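Vollwood Pan
Grasp planning module for thin-film bags and other things without a proper shape

Most grasp planners like a nice rigid box. Pan was developed at Moltham for the rest of the grocery order — film that shines, folds and changes outline whenever anyone breathes near it.

Two views, one grasp
Pan combines a fixed view of the work surface with a close view from the wrist. The close view is where crinkles and glare do their worst, and Pan scores each fold for how much film a pair of fingers could gather there.
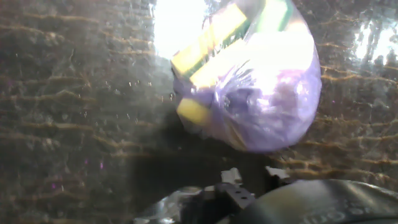
How the method works
Pan does not try to rebuild the whole bag in 3D. We tried that in October and got some lovely sculptures. The current release looks for gathered film, picks an approach angle and closes the fingers slowly.
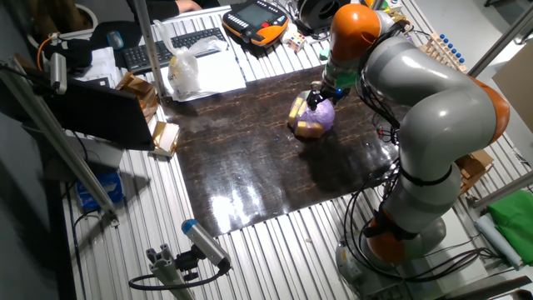

Training used 2000 grasp attempts, many of them humbling. Each attempt is stored with both views and the finger position, so a miss is at least a well-documented miss.

Glossy surfaces are supported. Reflections are masked before scoring, and the mask can be tuned by hand if your table is shinier than ours — we doubt it. 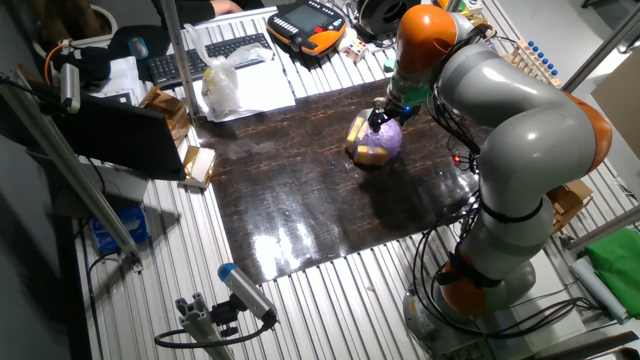
Pan runs alongside the Fovik motion controller and needs no change to existing arm programs. Licenses cover 2 workstations. 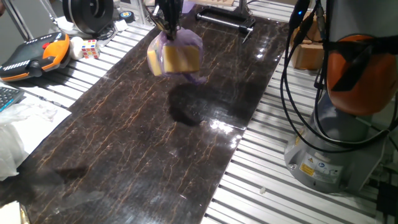

Purple bag with a yellow block inside, held by the gathered top.

Page updated 13/03/2018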